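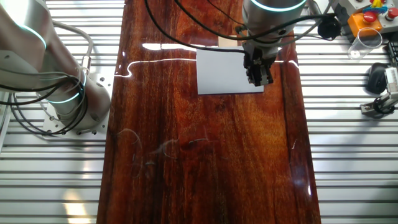 Zweiarm-Zelle: Was darf auf der Tischplatte liegen?

prakness_56
Moin zusammen! Wir schreiben bei Balunby gerade die Hausregeln für unsere Zweiarm-Zelle, und ich finde das Thema richtig spannend. Mein Entwurf, Punkt 4: Auf der Platte liegt nur das Werkstück, alles andere bleibt auf den Profilen. Not-Halt immer griffbereit, nichts davor abstellen. Reicht euch das?

Cardoso42
Mir wäre das zu locker. Ein Becher gehört auch nicht auf die Profile, egal ob leer. Bei uns heißt es: im Arbeitsraum beider Arme nur, was in der Risikobeurteilung steht. Maus an die Seite, gern, aber dann mit festem Platz. 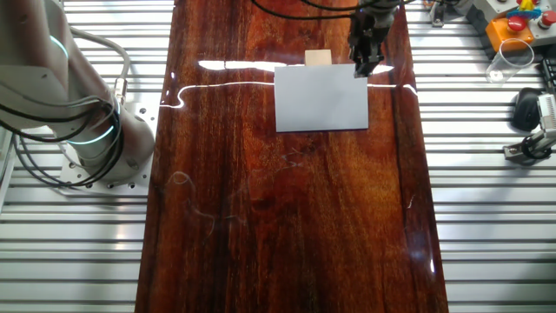

Inês Ramalho
Moderatorin, Bereich Normen & Praxis

Toller Faden! Zwei Sachen von mir. Erstens die Hochglanzplatte: Die Deckenlichter spiegeln sich als weiße Streifen. Wer mit Kamera greift, sollte matten Untergrund in die Regeln schreiben. Zweitens die Kabel: Schlaufen am Arm bitte so führen, dass sie in keiner Stellung am Gelenk klemmen, und das bei jeder Einrichtung abfahren!

prakness_56
Matt? Da bin ich anderer Meinung. Unsere Teile landen später auf lackierten Möbeln, also üben wir auf Lack. Das mit dem Abfahren übernehme ich sofort, super Punkt!

Cardoso42
Dann schreib beides rein: matt beim Einrichten, Lack beim Test. Und lass den Not-Halt nach Plan prüfen, wir machen das alle 1000 Zyklen und vor jeder Schicht.

Inês Ramalho
Damit kann ich gut leben. Stell die neue Fassung gern hier ein, ich lese mit Freude gegen!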